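洗衣服的下午

玛达莱娜搬进这套房子的时候,房东只给了她两把钥匙和一张纸。纸上写着:热水要等三分钟,阳台的门要往上提一下再推,洗衣机请不要在夜里十点以后使用。最后一条下面画了两道线。

房东叫阿尔明多·桑帕约,以前在一家叫库尼亚的船具公司做事,现在一个人住在楼下。他的耳朵很好,楼上掉一个勺子,他都知道。玛达莱娜怕他,也有一点喜欢他。三月下雨的那几天,他曾经把一锅汤放在她的门口,没有敲门。

她在城里的一家酒店当裁缝,修补桌布、窗帘和客人的衣服。她每个月往家里寄钱,自己留下的不多。所以达留什写信说要来看她的时候,她先高兴,后来就开始着急。她和达留什有六年没有见面了。他是她哥哥的朋友,在北方的港口工作,信写得很短,像电报一样。信的最后说:“我会把你母亲的床单带来。她说你知道是哪一条。”

她当然知道。那条床单是她外婆结婚时候用的,边上的针脚是外婆自己缝的。

达留什比床单来得晚。包裹先到了,用绳子捆着,里面有一股柜子的味道。玛达莱娜把它打开,坐在床边看了很久,然后决定先洗一次。她把这个星期的衣服也一起抱到了洗衣机旁边。

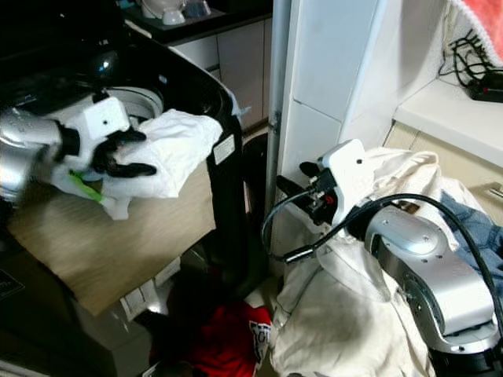

洗衣机是上一个房客海梅·帕切科留下的。他走的时候说,这台机器的脾气比他还大,你要对它有耐心。玛达莱娜对什么都有耐心,只是对自己没有。她洗衣服有一个顺序,是母亲教的:先看口袋,再看领子,最后看颜色。口袋里常常有东西,车票、纽扣、酒店客人忘记的硬币。今天她的心不在这里,做得很乱。一团皱皱的白布搭在机器的口上,那件印着白色标志的红衣服落在地上,她过了一会儿才看见。红的不能和白的在一起,这个道理连小孩子都懂。她十一岁那年就把父亲的衬衫染成了粉红色,父亲穿着它去上班,回来说大家都觉得很好看。

她弯下腰,把红衣服捡起来,放到远一点的地方。

楼下传来收音机的声音。桑帕约先生每天下午听足球,即使没有比赛,他也听别人谈论足球。她听不清楚那些话,只听见一个男人很激动,另一个男人不同意他。她忽然想,要是床单洗坏了怎么办呢?外婆是在河边洗的,用一块黄色的肥皂,洗完就铺在石头上。外婆没有见过这样的机器。

她给母亲打了电话。

“妈妈,可以用机器洗吗?”

“你问床单?”母亲说,“我用机器洗了二十年了。”

“您没有告诉过我。”

“你没有问过我。达留什到了没有?”

“还没有。”

“他瘦了,”母亲说,“你给他多做一点吃的。”

挂了电话,玛达莱娜笑了一下,又觉得有点难过。她一直以为那条床单是很娇气的,一直以为全家人都在小心地保护它。她把白色的东西又翻了一遍,一件一件摸过去。做裁缝的人,手比眼睛快。棉布是棉布,混纺是混纺,闭着眼睛也不会错。她摸到一条缝线,停下来,用指甲轻轻地刮了一下。
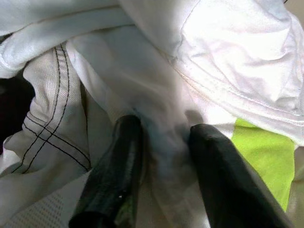
一堆白色的衣物,其中一件上有一道斜斜的缝线。

这不是外婆的针脚,是她自己的一件旧衬衣,去年她在酒店的午休时间改小过。那时候她缝得太急,有两针歪了,她一直想拆掉重新做,一直没有做。现在看起来也没有什么,除了她自己,谁会去看呢?

她终于找到了床单的边。外婆的针脚很密,也不是每一针都直。有一个地方,线的颜色比别处深一点,大概是用完了一卷,又换了另外一卷。从前她没有发现过这个。她想象外婆在灯下面找线,找不到一样的,就拿了差不多的,因为婚礼不能等。

她把床单放进去,关好盖子,按了按钮。机器先是没有反应,她想起海梅的话,就站在旁边等。过了一会儿,里面响起了水声。

四点多的时候,有人敲门。她跑去开门,可是门外站着的是桑帕约先生。他穿着拖鞋,手里拿着一包衣夹,包装上印着“兰尼尔”几个字,看样子放了很多年。

“我听见机器转了很久,”他说,“应该是大的东西。大的东西,你的夹子不够用。”

“您怎么知道我有多少夹子?”

“它们常常掉到我的阳台上。”他说,“我都替你收着,也在这个包里。”

玛达莱娜接过来,不知道说什么好,就请他进来喝咖啡。他说不了,广播还没有完。他走了几级楼梯,又回过头来。

“楼下有一个年轻人,提着箱子,一直在看门牌。很瘦。我说他找的是不是你,他说他先休息一下再上来。”

“他在休息?”

“我看他是在梳头发。”桑帕约先生说完,慢慢地下楼去了。

玛达莱娜站在门口,手里抱着那包夹子。屋子里面,机器开始脱水,声音很大。她往楼梯下面看了一眼,然后喊了他的名字。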